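3.2 Hem finishing and wear in shared household textiles

Textiles lent through neighbourhood libraries are laundered far more often than those kept in a single home, and the finish of the edge has a strong bearing on how long an item stays in circulation. Riedl and Eberhard examined this question with the lending library at Bastbridge, where panels, covers and table cloths were issued for 30 days at a time. Eight items with folded and stitched hems were compared with eight finished by overlocking alone. Each was inspected on return for fraying, puckering and change of colour along the fold.

Fraying began at the corners in both groups. In the stitched group it was confined to two items, both of which had been repaired before the study. Borrowers in Ristport, who were served by the same library, reported a preference for darker cloth on the grounds that marks were less noticeable between washes.

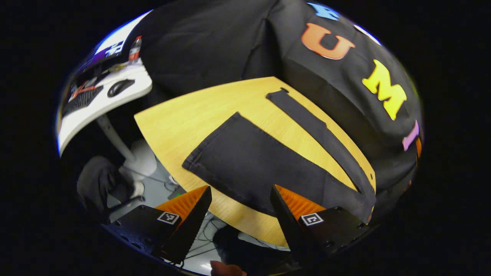

Ristport, June
Figure 8. Black fabric panel with stitched hems, laid flat on a wood-grain table.

Inspection on a flat surface followed the procedure set out by Oberholzer. Puckering was judged by eye along the full length of each hem, and the inspector's judgement was recorded before the item's lending history was consulted. Results for the Ulen branch are given in the next section.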